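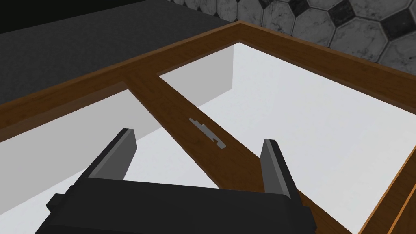

Wooden frame with white panels, computer rendering

Buying off-plan at Hamness: your questions

Is the brochure price the price I pay?
Rarely. Ask whether parking, storage and the kitchen upgrade are included, and get the answer on paper. "From" prices usually belong to the least popular unit in the building.

There are 84 apartments. Does that matter?
It matters for resale. If a large share went to investors, you may be competing with your own neighbors when you want out. Ask how many are sold to people who plan to live there. A vague answer tells you plenty.

The brochure says 12 minutes to the station. Is it?
Walk it yourself, at the hour you would leave for work. Brenda Whitlock did it for us and had to wait at two crossings the brochure map leaves off.

What does "completion in May" mean?
Very little until you read the contract. Look for the long-stop date - the point at which you can walk away with your deposit. No such date, no signature.

Can I use the lawyer the sales office recommends?
You can. We wouldn't. Ask who sends that lawyer most of their work.

Are the monthly fees fixed?
Only for the first two years, and first-year fees are often set low to help sales. Ask for the full budget, including the reserve for the roof and elevators.

Will the view stay open?
Don't count on it. Check the planning file for the Usthorpe side before you pay extra for a higher floor.

Answers by Aidan Fahy. Last updated 28 February 2018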